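Support > Closed tickets > Networking > Whole-home wireless

Ticket: Bedroom end of apartment drops off the network every evening
Status: Closed
Equipment: Belau router, one Belau satellite, Camwood cable modem
Shares: 3 | Comments: 4

Reported problem

Connection is fine in the living room all day. From 7 p.m. on, anything at the bedroom end slows to a crawl or loses the network for a minute or two. The satellite light goes from green to amber when it happens. The plan is 600 down. A laptop plugged into the router gets close to that at any hour, so I don't think the line is the problem.

Already tried before opening this ticket: restarted everything, replaced the cable between modem and router, moved the satellite to a different outlet.

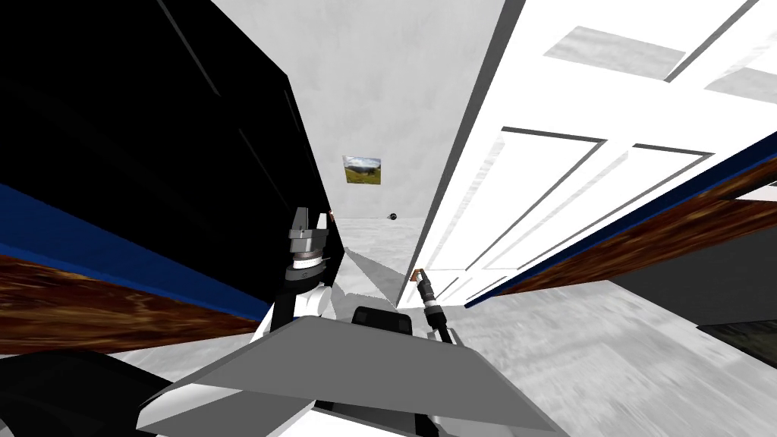

Update 1

Support asked for the firmware version and a signal reading. Router was two versions behind, satellite was one behind. Updated both from the admin page. The satellite took two attempts - the first stopped at 85 percent and I had to pull the plug. Signal reading at the satellite was "fair" in the morning and "weak" at 8 p.m. with nothing moved.

Still dropped twice that night.

Update 2

Support suspected a neighbor's network. Ran the channel scan in the evening and found the router on channel 107 in the admin list, which the scan page marked as "not valid." Support says the 5 GHz list doesn't have a 107 and the page was showing an internal number. They asked me to turn off automatic channel selection and set 36 by hand.

Set 36, saved, restarted. The admin page went back to automatic after the restart. Did it again and it stuck the second time. I had been closing the page before the save message came up.
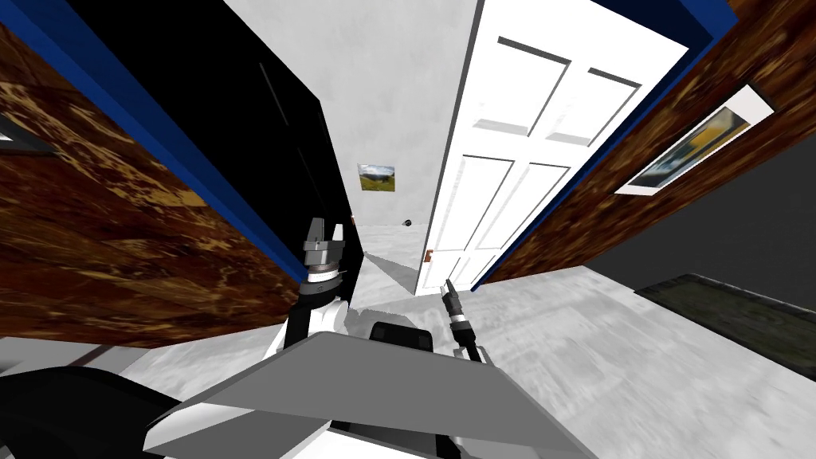
Results after one evening: no full drops, but speed at the bedroom end still fell off after 8 p.m. The satellite stayed green. A long ping to the router showed most replies normal and a few at 3000 ms, always in groups. Sent the log to support.

Update 3

Support read the log and asked what else was on the satellite. The list showed a Thoroddsen backup drive I had forgotten was on wireless. Its schedule was set to start at 7 p.m. and copy everything, every night, instead of only changed files. That matches the times.

Changes made:
- Backup moved to 3 a.m.
- Backup type set to changed files only
- Drive connected to the satellite by cable
- Channel left at 36

Ran the same ping that evening and the slow groups were gone. Speed at the bedroom end is now steady, though lower than in the living room. Support says that is normal for a satellite with a wireless link back to the router.

Closing this. Will reopen if the amber light comes back.

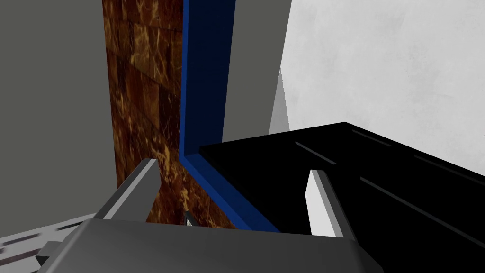

Comments (4)

Bomdale: Check the backup schedule again after the next firmware update on the drive. Mine went back to full copies at 7 p.m. and I spent a week blaming the router.

Ticket owner: Thanks, I wrote the settings down. Automatic updates on the drive are off for now.

Guest: Same slow pings here with a different satellite. Does the channel matter if the backup was the cause?

Ticket owner: I think both did. The full drops stopped with the channel change and the slow evenings stopped with the backup change. I haven't tried going back to automatic.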